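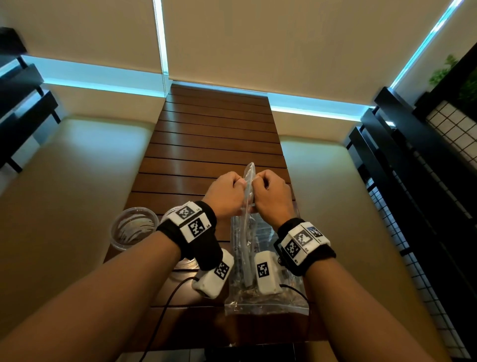
The Freezer Will Not Save You

Every January the batch-cooking people come back, and every January they promise me my evenings. One Sunday of chopping, they say, and the month is sorted. Henora, which sells a meal plan for $50, claims its members get back 112 hours a year. I asked how it got that number. A spokesman, Murray McIntyre, said it came from a survey of 300 customers, all of whom had renewed.

Well, they would say that.

Tove Dalsgaard quit after one winter. She had plenty of chili. She did not want chili. "I'd stand there at six with the door open and order a pizza," she told me.

Her sister still swears by it – but then she has a chest freezer and likes eating the same thing four nights running. Most of us have one drawer, half of it peas. I tried the plan myself, and by the second week I was buying sandwiches. The lentils are still in there.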